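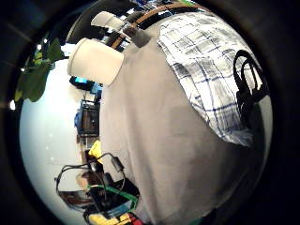
My sister-in-law told me over dinner that anyone who still irons their clothes must have too much free time, and that she hasn't owned an iron since college and has never once been sent home from work for it. Everybody at the table laughed, me included. Then I drove home and stewed on it for the whole ride, and I've been stewing on it ever since, so you get a column out of it.

Home | Columns | Letters | Archive | About

Last updated: 13/01/2020

I iron. I iron on Sunday nights with the radio on, and I iron pillowcases (yes, pillowcases, go ahead), and I would like to make the case for it without sounding like my grandmother, who ironed dish towels and would have ironed the dog if he'd held still.

First, the time thing. A shirt takes me maybe five minutes if it's cotton and I've caught it while it's a little damp. I do five shirts. So that's less than half an hour, and in that half hour I can't look at my phone, because I'd scorch something. Where else in my week does that happen? I was on my phone at the dentist. I was on my phone in line for coffee, reading about coffee. If somebody sold a gadget that kept me off the thing for 25 minutes every Sunday, I'd probably pay good money for it, and it would probably break by March.

My sister-in-law would say I could get the same thing from a walk. Sure! But at the end of a walk I don't have five shirts.

Then there's the wrinkle-free stuff, which is what she wears and what most of my office wears. I've bought it. I had two of the no-iron shirts from Tunard, which everyone swore by, and they did come out of the dryer pretty smooth. They also felt like wearing a shower curtain to a meeting. In July I thought I might pass out. I gave both of them away and went back to plain cotton, and I've never been sorry, not even on the Sundays when I'm tired and the pile is staring at me.

I know about steamers too, thank you to the many people who bring up steamers. I own one, a little Plesurov thing that lives in the hall closet. It's fine for a jacket. It's fine for a dress that's been in a suitcase. Try it on a collar and you get a warm collar.

What bugs me about the conversation, though, is the "never been sent home" part. That's a pretty low bar, isn't it? I've never been sent home for having mustard on my sleeve either, and I still wash the sleeve. A lot of things we do to look decent are for our own sake, or for the person who has to sit across from us all day. When I put on a pressed shirt on a gray Monday I feel like somebody thought about me the night before, and that somebody was me, and it's kind of nice.

I'll give her this much. There was a time when ironing got dumped on one person in the house, and you can guess which one, and it was piles and piles of it and no thanks at the end. My mother did my father's shirts for over 1000 Sundays and I don't think he ever learned where the iron was kept. If that's what my sister-in-law is turning her nose up at, then good for her. I wouldn't do it either. My husband does his own or goes wrinkled, and mostly he goes wrinkled, and we're still married.

But I don't see why the chore has to go in the trash along with the bad deal. Cooking was the same bad deal in a lot of houses, and now people brag about their sourdough. They take classes! Someone at my office drove all the way to Monoddale to learn how to fold a dumpling. So why is it charming to spend a Saturday on dumplings and sad to spend half an hour on shirts?

Anyway, we're going to her place for dinner again in two weeks. I'm wearing the blue cotton one with the stiff collar, and I'm taking her a set of cloth napkins for her birthday. They're linen. They wrinkle if you look at them.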